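usdale_beads
June 7, 2019
Picked up a cuff at the Wudis flea market for 30 bucks. Seller swore it's coin silver. There's no stamp inside, just some file marks. Is there any way to tell without wrecking it?

turqhound
No stamp doesn't mean much on older pieces. I'd take it to Peixoto in Usdale, they test while you wait. And please don't polish it first!!

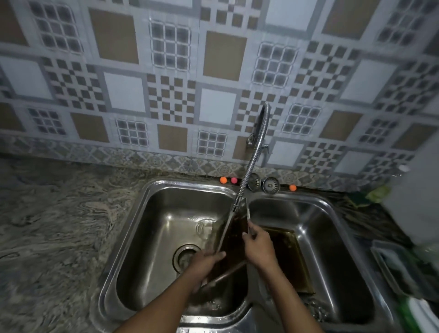
Rinsing up at my kitchen sink

mesa_mags
I disagree about the polishing. A light rub on the inside never hurt anything, I've done it to mine for years.

turqhound
Sorry, no. I passed on a really nice bracelet last July because somebody had buffed it bright. You can't put that old color back.

usdale_beads
Ok ok, not touching it! Does anybody know if the Prondia test kits are any good? Peixoto is closed for 6 more days and I'm impatient lol

mesa_mags
They need a scratch. I'd wait.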